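Countertop Storage and Appliance Layout in Small Shared Kitchens
Final project report, Residential Space Planning
April 18, 2023

3. Method

The study kitchen is a galley unit in Rondato Hall with one usable run of counter. The group measured the run, listed every item stored on it, and logged use in 51 meal preparation sessions beginning in November. Each item was given a frequency score and a reach score. A session ended when the counter was wiped.

Items were then sorted by zone. Appliances that need an outlet were placed first, dry goods second, and serving pieces last. The minimum clear width for preparation was set at 540 mm, a value taken from our own trials with a cutting board and one mixing bowl. 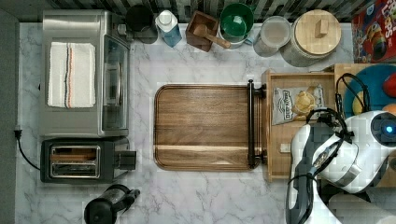 Zoning by power supply gave the most stable layout. Heating appliances draw the highest loads and have the shortest cords, so they were assigned to the end of the counter nearest the outlet. The toaster oven and the two-slot toaster stand together on the left, with the kettle close by, and the canisters and jars form a single row against the tiled backsplash. This leaves the middle for a tray, which can be lifted away in one motion when the surface is needed. The folded towel on top of the toaster oven is a fault in the layout. Cloth should be kept off any heating appliance, and the revised plan moves it to a rail.

4. Results

Average setup time fell from 8 minutes to around 6. Most of the gain came from dry goods, which no longer had to be moved before work began. Fruit and snacks at the right end were reached without crossing the preparation area.

5. Limitations

Only one kitchen was tested. The deeper Nindeo counter specified for the second building was not available, and cord lengths there may require a different order.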